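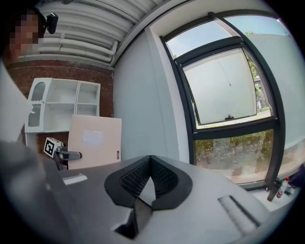
機材・予算計画

Tadenitz 機材計画 README
最終更新:2022-08-01

手持ちグリッパーと頭部カメラによる収録を増やすための、購入計画と見積もりをまとめたリポジトリです。5月の初回収録がとにかく楽しく、機材さえそろえばもっと多くの動作を記録できそうだという話になり、表計算のメモから独立させました!

収録内容
budget.csv 品目、数量、単価、発注先、納期
spares.csv 消耗品と交換の目安
plan.txt 発注の順番と保留中の品目

単価はすべて税抜のユーロです。送料は品目に割り振らず、別の行に置いています。空欄の単価は見積もり待ちで、ゼロではありません。合計を出すときはご注意ください。

第1期の予算
上限は2,080ユーロ。グリッパーの追加1組を最優先とし、フィンガーの交換パッドは20組をまとめて発注します。Bumbergの見積もりではパッド一式が200ユーロ、頭部用ストラップと固定具が63ユーロでした。マーカーは社内で印刷できるので、用紙代だけを計上しています。

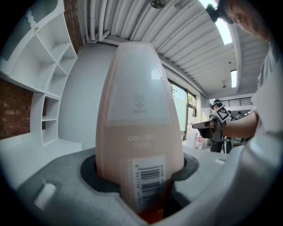
Kumaresan Hegdeからは、パッドよりも先に予備のバッテリーと充電器を買うべきだという意見が届いています。二人同時に収録する日は充電の順番待ちがいちばん長く、グリッパーを増やせばその待ち時間も延びる、とのことです。とても説得力があったので、充電器を第2期から第1期に繰り上げました。パッドの数量はそのままです。

発注先の選び方
Clevexは納期が短く、Rashtiは部品を1個単位で買えます。ホルダー用のフォームは対象物ごとに穴の径が変わるため、既製品を大量に買わず、板材から切り出す前提で見積もっています。ボトル以外の容器も試したくてうずうずしていますが、径の一覧が固まるまで追加発注は保留です。

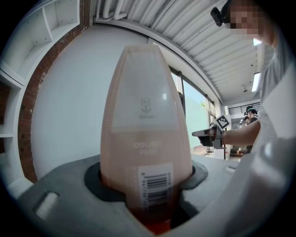

図3 ホルダーに立てたボトルと手持ちグリッパー

未決定の項目
・頭部カメラの予備を1台持つか、修理で対応するか
・保管用ケースの寸法(グリッパーを組んだまま入れたい)
・メモリーカードの容量と枚数

変更の提案
budget.csvに行を足し、備考欄に用途と希望時期を書いてください。型番が決まっていなくても大歓迎です。発注済みの行は書き換えず、訂正は新しい行でお願いします。

管理:Kourosh Daneshvar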